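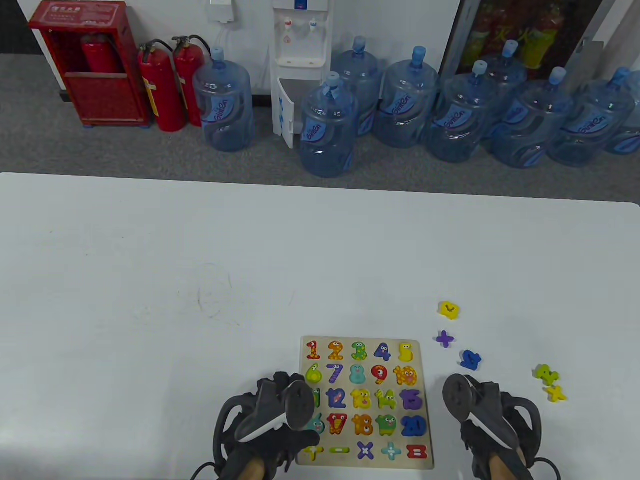 Zahlenpuzzle aus Holz, in der obersten Reihe 1 bis 5

Zweisprachig zählen: Kind mischt Deutsch und Finnisch, einfach laufen lassen?

Gefragt von Seija Salminen, 1. Februar 2016

Hallo zusammen, ich lese hier schon ewig mit und jetzt muss ich doch mal selber was fragen. Unser Sohn ist vier und wächst mit Deutsch und Finnisch auf. Ich spreche nur Finnisch mit ihm (na gut, fast nur, beim Schimpfen rutscht mir gern mal was Deutsches raus), mein Mann und die Kita nur Deutsch. Das klappt eigentlich prima, er wechselt mitten im Satz die Sprache, wenn einer von uns ins Zimmer kommt, und redet den ganzen Tag wie ein Wasserfall.

Nur beim Zählen wird es wild. Bis zehn kann er es in beiden Sprachen, da gibt es gar nichts. Danach geht es los: elf, zwölf, kolmetoista, vierzehn, fünfzehn, kuusitoista... Oder er fängt auf Finnisch an und landet irgendwo auf Deutsch und merkt es gar nicht. Bei den größeren Zahlen kommt dann noch dieses deutsche Umdrehen dazu. Im Finnischen sagt man ja kaksikymmentäyksi, also erst zwanzig, dann eins, und im Deutschen eben einundzwanzig. Er sagt jetzt manchmal "zwanzigeins", was ich ja sogar logisch finde :-) Meine Schwiegermutter findet es überhaupt nicht logisch und meint, wir sollten uns wenigstens beim Rechnen auf eine Sprache festlegen, sonst hätte er es in der Schule schwer.

In der Kita hat man nur gesagt, er sei ja noch klein. Stimmt ja auch. Trotzdem: Soll ich ihn verbessern, wenn er mischt? Lasse ich Finnisch bei den Zahlen ganz weg, bis er sie auf Deutsch sicher kann? Das fände ich sehr schade, im Sommer zählen meine Eltern mit ihm immer die Boote im Hafen. Und gibt es vielleicht Spiele, die in beiden Sprachen funktionieren? Wir haben mal eine App probiert, Undano heißt sie, aber da redet ständig ein Frosch dazwischen und mein Sohn wollte dann nur noch den Frosch antippen.

Danke euch schon mal, Seija

3 Antworten

Antwort 1, von Nidia (bewertet als hilfreich: 60)

Liebe Seija, atme mal durch, das klingt für mich alles total normal! Bei uns sind es Deutsch und Portugiesisch, unsere Große ist inzwischen in der dritten Klasse und hat bis kurz vor der Einschulung genauso durcheinander gezählt. Ich bin keine Fachfrau, ich kann dir nur erzählen, was bei uns gut lief.

Zahlen auf Portugiesisch weglassen wollten wir auch mal, auf Anraten der Nachbarn, und das haben wir nach einer Woche wieder sein lassen. Man zählt ja dauernd irgendwas, Treppenstufen, Gabeln, wie oft man noch schlafen muss, und ich kam mir total blöd vor, jedes Mal die Sprache zu wechseln. Also: bleib bei deinem Finnisch! Wenn er mischt, hab ich nie "falsch" gesagt, ich hab die Zahl einfach nebenbei in meiner Sprache wiederholt und weitergezählt. Klar hat das gedauert.

Was bei uns super ging, war abwechselnd zählen. Ich eins, sie zwei, ich drei und so weiter, alles auf Portugiesisch, und abends mit Papa dasselbe auf Deutsch. Dadurch hört das Kind immer gleich wieder die richtige Sprache und bleibt eher drin. Mensch ärgere dich nicht geht auch, die Felder laut mitzählen. Und ein Zahlenpuzzle ist auch was Feines, da steht ja nur die Ziffer drauf und ihr könnt sie nennen, wie ihr wollt. Mit mir hießen die Teile so und mit Papa anders. Unsere hat dann irgendwann den Zahlen Charaktere gegeben, die Sieben war immer beleidigt, fragt mich nicht.

Zum Umdrehen: das "zwanzigeins" hatten wir auch, monatelang! Mit dem Sprechen war es irgendwann weg, beim Schreiben nach Diktat kam es in der ersten Klasse noch mal hoch, da stand dann 52 statt 25 im Heft. Das hatten die einsprachigen Kinder in der Klasse aber auch, die Lehrerin hat nur mit den Schultern gezuckt. Wir haben uns angewöhnt, bei Zweistelligen immer erst in Ruhe fertig zu hören und dann den Stift zu nehmen.

Deiner Schwiegermutter würde ich nett zulächeln. Und zählt bitte weiter die Boote!!

Antwort 2, von ikonen_papa (bewertet als hilfreich: 4)

kauf ein kartenspiel, fertig. unsere spielen uno und zählen auf finnisch, deutsch und englisch, je nachdem wer gerade gewinnt. bin selber so aufgewachsen und rechne im kopf bis heute auf finnisch, telefonnummern gehen nur deutsch. hat in der schule keinen interessiert

Antwort 3, von Esora

Ich sehe es ein bisschen anders als Nidia. Grundsätzlich ja, beide Sprachen behalten. Aber falls er auf Deutsch eingeschult wird, würde ich im letzten Kitajahr schon drauf achten, dass er die deutschen Zahlwörter bis zwanzig wirklich flüssig kann, und das wäre für mich dann Sache von deinem Mann. Da reichen ein paar Minuten beim Tischdecken oder beim Anziehen, Arbeitsblätter würde ich mit vier noch ganz lassen. Mein Neffe hat welche bekommen und danach eine Weile gar nicht mehr zählen wollen.

Wenn du unsicher bist, frag bei der nächsten U-Untersuchung einfach nach, unser Kinderarzt hat sich dafür Zeit genommen. Ach ja, und Abzählreime! Finnisch gibt es da bestimmt ganz viele, da hängen die Zahlen am Rhythmus und man kommt nicht so leicht in die andere Sprache rüber.

Kommentar von Seija Salminen: Danke euch allen! Das abwechselnde Zählen haben wir gleich auf der Treppe ausprobiert, er wollte dreimal rauf und runter. Abzählreime frage ich meine Mutter. Die beleidigte Sieben hab ich ihm auch erzählt, jetzt will er wissen, wer sie geärgert hat.

800 Aufrufe | 1 Kommentar | 12 Mal geteilt

Ähnliche Fragen
Ab wann zweisprachig vorlesen, wenn nur einer die Sprache kann?
Kind antwortet immer auf Deutsch, was tun?
Warum heißt es einundzwanzig und nicht zwanzigeins?
Oma versteht den Enkel nicht, Tipps fürs Telefonieren
Würfelspiele für Vierjährige gesucht
Zweisprachige Kita, lohnt sich der weite Weg?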